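Home | News | Reviews | Kits | Newsletter | Contact

Quick look: Lekeo teardown kit from Sondmont

7/4/24

Short one this issue, deadline got away from us. Sondmont have put their Lekeo kit up for order, after teasing it since February. It's an add-on package for small repair and recycling shops that already own an arm. You get gripper fingers, a fixture plate and a stack of ready-made routines for pulling parts out of old desktop PCs. Arm not included, so check yours is on the supported list before you get excited. 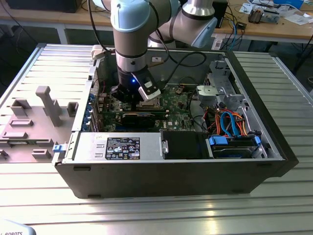
Setup took us 2 evenings. Most of that was calibration, and most of the calibration was us reading the wrong page. Manual needs work. The routines are grouped by part, memory, cards, drives, and you can switch off the ones you don't want. Good idea, clunky menu. Colour coding on the menu would help alot.

What we liked: slow approach speed by default. Pause button that pauses right away. Being able to nudge a position by hand and save it, no laptop needed. Cables are still the hard bit and Sondmont say so up front, which we apreciate. Plan on having a person nearby for anything with a plug on it.

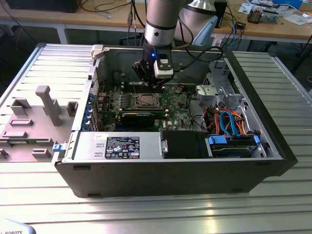 Price and support

Kit is $157 a month on a lease, 4 month minimum. No outright purchase yet. Email support is included, phone is extra. We emailed twice and had an answer by the next morning both times. Spare fingers ship from the Brilberg warehouse, so allow a bit longer if you're out west.

Worth it? If you've got a pile of the same model tower sitting in the back, probably. If every machine through your door is different, wait for the next update. We'll keep ours until the lease runs out and report back.
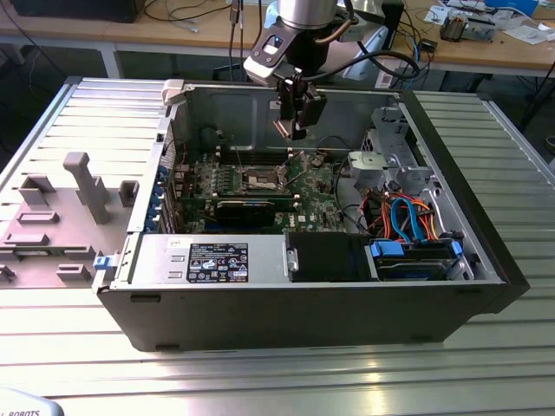
Gripper over the motherboard, side panel off.

52 shares | 4 comments

Recent items
- Montoya bench feeder: first impressions
- Which gripper fingers for small screws?
- Brilberg open day, what we saw
- Readers' workshops: send us yours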